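Category: Course materials / Automation in the home / Visits

27 January 2018
By the course tutor, Lustell evening programme

Handout 5: Notes for the demonstration visit to Loltmont

Please read these notes before we travel, and bring them with you. They replace the short sheet from October, which had the old room number and an old list of tasks. 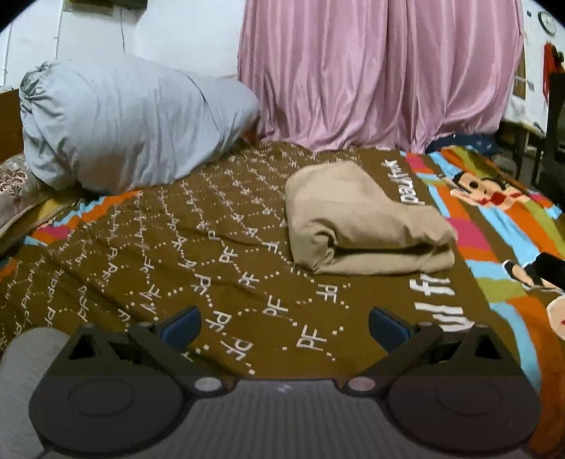 The visit has two parts. In the first part we are shown how people record household tasks with a hand-held gripper. In the second part we see an arm on a fixed base try similar tasks by itself. The first part is longer, and in my opinion it is the more useful one for this course. Many students arrive wanting to see only the arm. I ask you to be patient, for almost everything that the arm can do or cannot do begins with the recordings.

1. The hand-held gripper

You already know the principle from Handout 3. A person holds the tool, opens and closes the two fingers, and does the work in an ordinary way. The camera is on the tool, so it sees the task from nearly the same place as a camera on the wrist of an arm. At Loltmont the project is called Nimport, and the people there will use this name all the time, also for the tool itself. In these notes I say "the gripper".

When you look at a recording from such a camera, study first the region between the two finger pads. There the contact with the object will happen. The rest of the view is wide and strongly curved at the corners, and this is normal for the lens. Straight things in a room, such as a shelf or the side of a cupboard, may look bent. Please do not measure angles from the corners, as two groups did in the last exercise.

2. Why bedrooms and soft things

A cup has one shape. A blanket has as many shapes as you have patience to count. When cloth is folded, only part of it can be seen, and the hidden layers must be guessed. Printed covers make a further difficulty: a system which looks for edges will find many edges that belong only to the print. A stripe can look like a fold, and a fold can pass through the middle of a letter. A plain folded blanket on a printed duvet cover is a good case to discuss, for a human eye separates the two at once.

Think also about the height of the finger pads over the bed. If they are too high, they close on air. If they are too low, they take the blanket and the cover together. The demonstrators call the second mistake "double picking". It is an easy mistake to make – I made it myself many times when I tried.

3. What you will do

You will work in groups of five. Each group receives one gripper and one task with cloth. Every student makes 7 recordings, and one person in the group writes the notes. Change this person when the gripper changes hands.

Before each recording, write:
- the object, and how it lies at the start
- what it lies on, and if that surface is plain or printed
- the part of the object you intend to take
- the final position you want

After the recording, write if the grip held, and how many times you opened the fingers. Keep the failed recordings. Students like to delete them, but in the second exercise we need them for comparison.

Move a little slower than you would with your own hand. Do not stop above the object to think. A long pause is also learned, and later the arm will stop in the same place with no good reason.

4. The arm

The arm stands behind a low barrier. Its controller was made by Dudás and is not new, so the movements look careful. For the cloth task it has been trained on roughly 600 recordings, and 200 of these were made on printed covers. Ask the demonstrators what changed when the printed ones were added. I will not give the answer here, and I would like to read it in your reports.

Watch the moment when the fingers close and also the moment when they open again. A cloth often follows the finger a short way after release, and the fold is spoiled at the very end.

5. Practical points

Wear sleeves that are close to the arm. A loose sleeve can come in front of the camera. Long necklaces should stay in your bag. The barrier must not be crossed, also when the arm is not moving.

There is no canteen in the building, but you may eat in the entrance hall.

6. Report

Write two pages. Choose one failed recording and explain at which moment the failure began – this is usually earlier than the moment when you noticed it. Add a drawing by hand of the cloth at the start and at the end. Give the report to the course office in Lustell, on paper, with your group number on the first page.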